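Ticket 1281 – Recipe scaling drops the half teaspoon when you change servings
Product: Kpodo recipe keeper, web and tablet
Status: Solved, one item left open 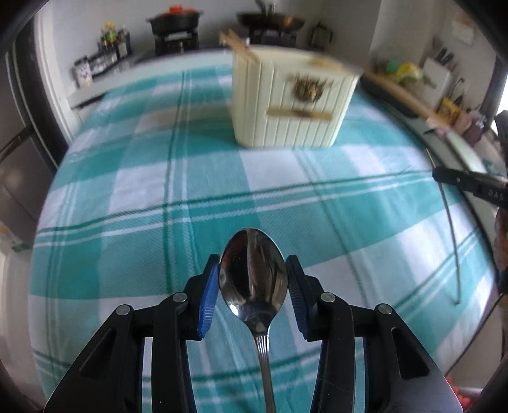

Support desk: Thanks for writing in. Which unit setting are you on, US cups and spoons or metric, and does the amount go wrong as soon as you change the servings or only after you save?

US cups and spoons, and it goes wrong the moment I change the servings. Saving just makes it permanent! Let me lay out everything I've got, because I spent a very happy evening chasing this and I think I'm close.

First, I love this program. I moved my whole recipe box into Kpodo in March, 149 recipes, a lot of them typed in from cards my family has been splashing with vanilla for decades. The scaling feature is the reason I signed up. I bake for the house most of the time and then suddenly for a crowd, and being able to tap a number and have the flour, butter and sugar all fall into line is a joy.

What I expected: my cardamom buns serve 8. If I set servings to 4, a teaspoon of salt should turn into 1/2 teaspoon.

What I got: the salt line reads "teaspoon salt" with no number in front of it at all. The flour halves fine, the milk halves fine. Cardamom, which starts at 1 tablespoon, becomes "tablespoon cardamom" with the number missing there too.

So anything that lands on exactly one half loses its number. I had a batch of dough mixed before I noticed, and I'd read "teaspoon salt" as one whole teaspoon, the way anybody would. The buns were still eaten (it takes more than salt to stop people here) but you could taste it.

Support desk: That's a great write-up. Could you try three things for us and note what each one does? Set servings to something that isn't half. Switch units to metric and back. Then open the same recipe on a second device.

Done, all three, and here are my notes.

Changing servings. At 6, the salt shows 3/4 teaspoon, correct. At 2, it shows 1/4 teaspoon, correct. At 4, blank. At 16 it shows 2 teaspoons. So only the half disappears, and quarters are fine.

Switching units. In metric the salt line at 4 servings says 2.5 ml, so the program clearly knows the right answer! Switch back to US and it's blank again. That cheered me up a lot, to be honest, because it means my recipes aren't damaged underneath.

Second device. On the tablet the half shows up perfectly. Same account, same recipe, same servings. On my laptop it's blank in one browser and fine in another.

I also tried a recipe I hadn't touched, the pancake one that comes with a new account. Blank half there as well, so it isn't something I typed.

Support desk: The browser difference is a very useful clue. Kpodo stores the amount as a plain number and then picks a fraction character to show you. Do you have any custom fonts, reading add-ons or a changed page style turned on in the browser where it fails?

Yes! I do! I have the display font set to Skanddale, which I put on the laptop for making labels for jam jars and liked so much that I told the browser to use it everywhere. I never gave it another thought. It's a lovely tall, narrow face and my shelf looks wonderful.

I turned it off, reloaded the bun recipe at 4 servings, and there it was: 1/2 teaspoon salt. Turned it back on and the half vanished. I did that a few more times purely for the pleasure of it.

Then I opened a blank document and typed all the little fraction characters in Skanddale. One quarter and three quarters are there. One third and two thirds are there. One half prints as an empty space. So the copy of the font I have seems to have a hole in it, and Kpodo was sending the right character the whole time. Sorry for suspecting you.

Support desk: No need to be sorry, we can do something on our side too. We've added a setting that writes fractions as ordinary digits with a slash. Go to Display, then Amounts, then choose "Plain digits". It should be in your account now. Please reload and let us know what you see with the font turned back on.

It works beautifully. Font on, plain digits on, servings at 4, and the salt says 1/2 teaspoon in nice clear type. I find it easier to read from across the counter than the tiny stacked fractions were, so I'm keeping it either way.

I went on to check the things I cook from most:

Cardamom buns, 8 down to 4 – salt and cardamom both correct.
Pancakes, halved – baking powder correct, no blanks.
Fish soup, 4 up to 6 – fine before, fine now.
Lemon curd, halved – correct, though see below.
Print view – correct on paper, with the font on and off.
Shopping list – correct, and it picked up the new setting without my having to rebuild the list.

The lemon curd brings me to the one leftover item. The full recipe takes 5 egg yolks, and halving it gives "2 1/2 egg yolks". That's perfectly good arithmetic, and I have made it that way by beating one yolk and spooning in half, but would it be possible to have a small note when an egg count comes out uneven? Something like "use 2 or 3". I'd be thrilled with that. It isn't urgent.

Support desk: We like that idea and have logged it as a request, separate from this ticket. We can't promise a date. For now you can add your own note to the ingredient line in square brackets, and it will stay put when you scale the recipe. Is there anything else on the fractions, or may we mark this solved?

Please mark it solved! The square brackets are news to me and I've already put one on the curd. I've also removed Skanddale and installed it again from the original download, and the half is still missing, so I'll write to Allex, where I got it, and send them my row of fractions.

For anyone searching later with the same trouble, these were the steps that worked:

1. Switch to metric for a moment. If the amount shows there, your recipe is fine.
2. Turn off any font you've set for the whole browser and reload.
3. If the number comes back, either leave the font off or choose Display, Amounts, Plain digits.
4. Reload any recipe you already had open, as the old view hangs around until you do.

Support desk: Marked solved. Egg note request stays open.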